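December, setting notes, the tableware room

09.10. Started late, heating off again overnight. Table wiped down with the plain cloth, left to dry before anything went on it. Wanted to get the breakfast setting sorted today so we can stop arguing about it and move on to the two-person one.

Where we'd got to: bowl and saucer go together, spoon and chopsticks both needed, mat underneath. Everything else open. Folke Hovland wants the mat square to the back of the table. I'd had it on the front edge, like you would at home, but then there's no bare wood in front to work on and you keep dragging your wrists over the cloth. Gave in. Mat to the back from now on, please everyone do the same or the notes won't match up.

Mats. Went through the Larneo samples again. The plain dark ones show every crumb and they curl at the corners after a wash, back in the drawer. Striped grey and white is the keeper. Stripes are handy too, you can line the saucer up on a band and know where it was last time without getting the ruler out. One of the striped ones has a pulled thread on the short side, have put it at the bottom of the pile, don't use for anything that matters.

Ironing: low, from the back. Did one too hot and it went shiny. Sorry.

Bowls. Levar sent the green and a cream. Cream looks nice by itself but disapears on a white saucer, you lose the rim completely under the strip light. Green is better, pale enough to look like breakfast and you can still see where it ends. Foot ring on the green sits well in the saucer, slides a bit if you knock it but doesn't rattle. Tried it without the saucer as well, straight on the mat, and it was fine but looked unfinished. Saucer stays.

Weights, kitchen scale, for the record:
green bowl, empty - 200 g
white saucer - 200 g (checked twice because I didn't believe it, same as the bowl)
cream bowl - 400 g, twice the green, another reason to leave it out

Spoon. The short one falls right into the bowl and you have to fish for it. Long handled one leans on the rim and stays put. Wants to lie towards the right, with the handle out past the saucer, so there's something to get hold of. If you put it in pointing the other way it's in the way of the chopsticks. Spent far too long on this.

10.45. Tea.

Chopsticks. Using the white ones. 49 pairs in the box from Dhillon, box says fifty, so either one is missing or somebody has it in a desk. Have a look please. They're slippery - new ones worse than the ones that have been through the wash a few times. Washed a handful in hot water and soda and it did help. Not enough to say by how much.

Resting place for them is the real question. Options so far:
across the bowl - roll off, every time
on the mat, right of saucer - ok but you can't get under them easily, they lie too flat
tips on the edge of the saucer, left side - needs holding, won't stay on its own
in the basket - stays, easy to get at, not really a table setting though

Folke says nobody puts a basket on a breakfast table. His mum does apparently, he then admitted. I think we keep it. It's the black wire one out of the Wovora lot, the tall one. The white plastic tub was too wide and they all fell flat against one side like pick-up sticks. Wire one holds a pair at a slant with the tops sticking out, which is what you want. Only grumble is that the thin tips can go through the grid if you drop them in carelessly, then they catch when you lift. Put them in slowly.

Where the basket goes: right hand side, towards the front corner of the mat. Tried it on the left and it blocks the bowl. Doesn't need to be fully on the mat. I had been fussing about that, one side up on the cloth and the other on the wood, but it stands ok and doesn't rock. Mat's thin enough.

11.30. Did the whole setting start to finish a few times over, mat first, then saucer, bowl, spoon, basket, chopsticks last. That order works. If the basket goes down before the bowl you end up reaching round it. Clearing is just the reverse except I'd take the spoon out before lifting the bowl, it swings round otherwise and chips the glaze. There is allready a tiny nick on the inside of the second green bowl, that was me.
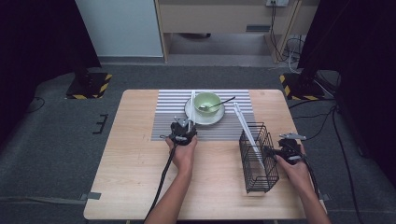

Breakfast setting, mat at the back, one pair by the saucer and one in the basket.

Looking at it again after lunch I'd shift the bowl a touch to the right so it's on the middle of the mat. Left as it is for now, otherwise I'm redoing the whole morning.

14.20. Folke tried it with me reading out the order. He puts the spoon in before the bowl goes on the saucer, so it's one trip instead of two. Quicker. Spoon moves about more though. Both written down on the card, we'll pick one when we've done it a bit more.

Washing up: green bowls and saucers can go in the machine, chopsticks by hand, basket by hand and dried properly, there's a rust spot starting on one of the bottom joints. Towel under it overnight.

To do
- ask Levar for two more of the green, same glaze batch if they can
- hunt for pair fifty
- long spoons, need at least another two for the two-person setting
- pencil marks for the mat corners? Folke says tape, I say tape leaves gunk on the wood
- felt for the table legs, it squeeks when you lean

16.05. Packed up. Mat rolled, not folded. Card is in the drawer with the scale.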